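Power strip

A power strip (also power bar, multi-outlet strip, extension block) is a row of electrical sockets in one long housing, fed by a single cord. It lets several devices run off one wall outlet. Common in offices, workshops, kitchens, behind TVs.

Design

Most strips are a straight plastic or metal bar with the outlets in a line. Cord usually enters at one end. Many have a switch, some a small light to show power. Cheaper ones have neither.

Outlets vary by country. Some strips carry one type only, others mix them – three-prong for grounded plugs, two-prong for lamps, chargers and other small things. Spacing matters more than people expect when buying. A bulky adapter can cover the socket next to it, so the usable number is often lower than the number on the box.

Mounting

Strips are left on the floor, screwed under a desk, or hung on a wall. Two usual ways: keyhole slots on the back, or a tab with a hole at the end. Tabs are easier to line up as the screw stays in sight. Slots hide the screw but need to be measured properly, and teh paper template that comes with some models is easily lost.

A white strip with mixed outlets and a hanging tab at one end, cord at the other: 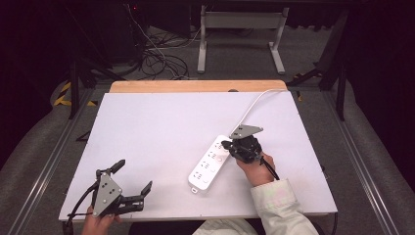
Load and safety

Every strip has a maximum load, printed on the housing or a label underneath. Adding sockets does not add capacity. Heaters, kettles and the like should go straight to the wall. Plugging one strip into another (daisy chaining) is widely advised against and not allowed in many workplaces.

Cords should not run under rugs or be pinched by furniture. Cracked housing, loose sockets, brown marks – replace, do not repair.

Surge protection

Often confused with the plain strip. A surge protector looks much the same but has parts inside that absorb voltage spikes. These wear out over time. A plain strip offers no such protection, whatever the shape or price.

Storage

Cord is normally folded back and forth and tied, or looped loosely. Tight wrapping around the housing strains the point were the cord goes in.

See also

Extension cord
Surge protector
Wall outlet
Cable management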